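I've been putting off writing this up, but here is a thread on what happened when our street tried to get the 732 bus back.

For those who don't know Orkdale, it's the estate on the hill behind the old dairy. One road in, one road out. The 732 used to go up one side, round the green and back down to the station.

In January the route was cut back to the bottom of the hill. There was a notice taped inside the shelter and a page on the operator's website. The notice gave the date and a phone number, and the phone number was for lost property.

From the green to the new last stop is a 15 minute walk going down. Coming back with shopping it's more like 25, and there's no pavement on the bend by the allotments.

My mum is 89. She used to get the bus to the chemist and the library and be home for lunch. She now goes when I can drive her, so she goes when it suits me and my shifts. She doesn't complain about it but she has stopped borrowing the big hardbacks.

First thing I learned: the council doesn't run the bus. It pays for part of it. The operator runs it and decides the rest. If you write to one, they'll tell you to write to the other. Write to both on the same day and copy each of them in.

Second thing: ask for the passenger figures. We were told the top of the hill was "lightly used". When the numbers came, they were for the evening buses only. The morning ones had nearly 70 people a day getting on at the green and the two stops after it.

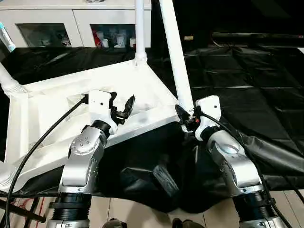 Ambrosio replied to say it was the same on his side of town, and that when they lost the Priridholm stop the count had been done during the school holidays. He asked whether ours had been too. I checked and it was half term week for part of it, so thank you, that went into the next letter.

Third thing: a petition is fine but letters did more. The petition got one line in the minutes. The letters each had to be answered, and the answers didn't agree with each other, which gave us something to take to the meeting.

If you're writing one, keep it to a page. Say which bus you caught, where you got on, what you used it for and what you do now. The best one we had was from a man who gets to his dialysis by taxi and put in the receipts.

The meeting was on a weekday afternoon in the town hall. We had 5 minutes to speak. Amado Yap did most of it and read from a card, and he finished with time to spare. There were questions afterwards about turning space at the green, where parked cars have been a problem for years.

Where we are now, August 2019: two buses up the hill in the morning and one back at dinner time, on a six month trial. No evenings and nothing on a Sunday. The timetable is in the shelter and it's also on the board outside the Co-op.

If you live up here, please use it. They are counting again, and this time it's the morning ones. Have your pass ready when you get on so the driver can scan it. If you're only waved through, you don't show up in the figures.

Next job is the pavement on the bend. That one is highways, so a different department and a different form. I'll add the address here when I've got it.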